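Jul 23, 2022
By Aiguo Duan

Search this site Enter keywords Go

The house rules for the kitchen bench

The first version of the Kelis bench rules fitted on one side of paper. It said to keep hands out while the arms were powered, to put things back where you found them and to write down anything that broke. The version adopted in May has 118 numbered clauses, and people at the lab in Flukum complain about fewer than ten of them.

I spent two days there to find out what the other clauses are for. Kelis tests two-armed robots on household jobs such as racking plates, hanging mugs and moving food from one place to another. Jobs like these sound too small to need a rulebook. But the lab shares its results with a second site at Dorkero, and for most of last year the two could not agree on whether the same software was getting better or worse.

The fault was traced to the furniture. At one site the dish rack stood square to the table edge. At the other it stood wherever the last person had left it.

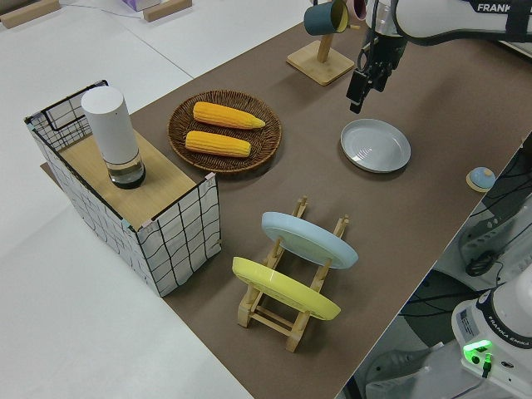
Clause 12 now says that every object on the bench must have an entry in the setup sheet, with its position and the way it faces. A plate lying flat and a plate standing in the rack are separate entries, even if the plates are otherwise alike. Anything on the bench that has no entry is either written in or taken off before a run is allowed to start.

The clause people dislike most is 31, on resets. After each run the bench must be put back by hand to match the sheet, and the person who does it signs for it. Between January and May the lab logged 2,353 runs, and each one has a signature. A reset takes 92 seconds when it goes well. Staff told me it is dull work and they would be glad to see a machine do it, but clause 33 forbids that for the time being, as an arm that has just misplaced a mug is likely to misplace it again.

Grip rules come next. A run is scored only on what the sheet asks for, so a plate that is lifted neatly and put down in the wrong place counts as a failure. So does a correct placement that knocks something else over. The score sheet has a box for each and no box for "nearly". An earlier draft did have one, and the two sites used it so differently that it was dropped.
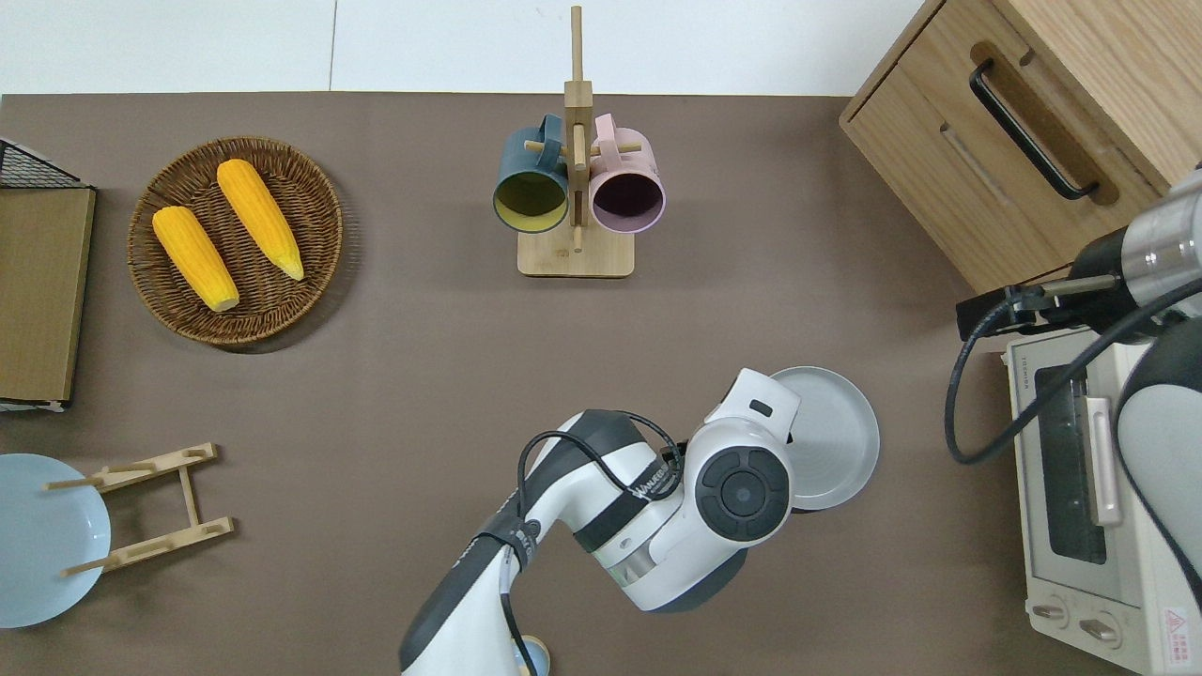 A plate held in the gripper, with the mug tree and corn behind.

Safety takes up the middle third of the document. Much of it will be familiar to anyone who has worked near industrial arms. One person is named as operator for each session and stays within reach of the stop button. Nobody leans over the bench to straighten an object until the operator has said aloud that the arms are stopped, and a light on the equipment does not count as the operator saying so. Cables are checked at the start of the day for rubbing and for loops that could catch.

There are a few clauses I had not met elsewhere. Real food is banned, as are full cups. Glass needs a separate form. Where two arms share a table, the sheet must say which arm may enter the middle and which one waits, and this has to be settled before power-on.
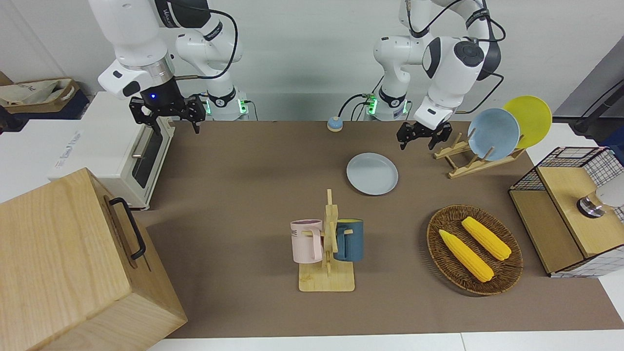

The open position is another. Clause 74 says both grippers must be open and empty before a reset begins. It was added after an arm was stopped while still gripping a mug and the mug came away in pieces when someone tried to free it. The accident book gives the matter two lines. The clause runs to half a page.

Kaczorowski, the firm that audits both sites, carried out 145 spot checks over the spring. Most of the faults it found were in the paperwork: a sheet with no date, a reset signed by the wrong person, an object moved and the change not written down. It has asked for the clauses to be cut to a number that new staff can read in a morning. Kelis has agreed to try, starting with the section on labels, and will send a shorter draft to Dorkero for comment. Clause 31 stays as it is.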